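4.2 Recolha das demonstrações e a questão dos objetos finos

Passo agora à parte que me deu mais trabalho, e que nos artigos costuma caber em duas linhas. No Baltivano usamos dois braços e uma política única que comanda os dois ao mesmo tempo. Gravei 400 demonstrações para as tarefas de arrumação de secretária e mais 820 para o conjunto misto, que junta objetos do Enddale com material de papelaria comprado por mim numa loja do bairro (a fatura ainda anda na minha gaveta, se alguém quiser conferir).

A minha ideia inicial era bastante ingénua: treinar com objetos grandes, deixar a política aprender a aproximação e depois afinar com canetas e marcadores. Correu mal. A política afinada chegava ao sítio certo, mas fechava a garra alto demais, como se ainda estivesse à espera de uma caixa. Tentei corrigir isto com uma penalização na altura de fecho e ganhei muito pouco - perdi foi uma boa parte de maio nisso.

O que resultou foi misturar tudo desde o princípio. Em cada episódio há pelo menos um objeto fino pousado diretamente na mesa e um recipiente que obriga os braços a negociar espaço. Quem teleopera escolhe livremente qual dos braços começa, e eu gosto muito desta liberdade! Os dados ficam menos limpos, claro, mas a política deixa de decorar uma ordem fixa. Para o alinhamento temporal entre os dois braços segui a mesma receita do Nyarko, com um atraso máximo de 2 passos de controlo; com 3 já apareciam hesitações na passagem de um braço para o outro.

A Figura 3 mostra uma configuração de mesa deste tipo, com as duas garras baixas e os marcadores entre elas.

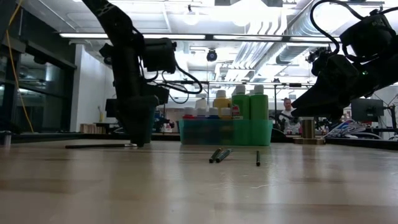 Figura 3. Os dois braços sobre a mesa, com uma caneta, marcadores e um suporte translúcido com frascos de tinta.

Repare-se na orientação dos marcadores. Uma caneta paralela ao bordo da mesa e um marcador apontado para o fundo pedem rotações de punho bem diferentes, e foi nesta segunda situação que a versão afinada mais falhava. Com o treino misto a diferença entre orientações quase desaparece, embora eu ainda não saiba dizer quanto disso se deve às câmaras nos braços e quanto à variedade das demonstrações. Fica para a secção 4.3, onde retiro uma coisa de cada vez.

Trabalhos relacionados
Markville: preensão de objetos finos com demonstrações mistas
Nyarko: alinhamento temporal em teleoperação bimanual
Enddale: um conjunto de objetos domésticos para manipulação
Baltivano: notas da versão de 01/01/2018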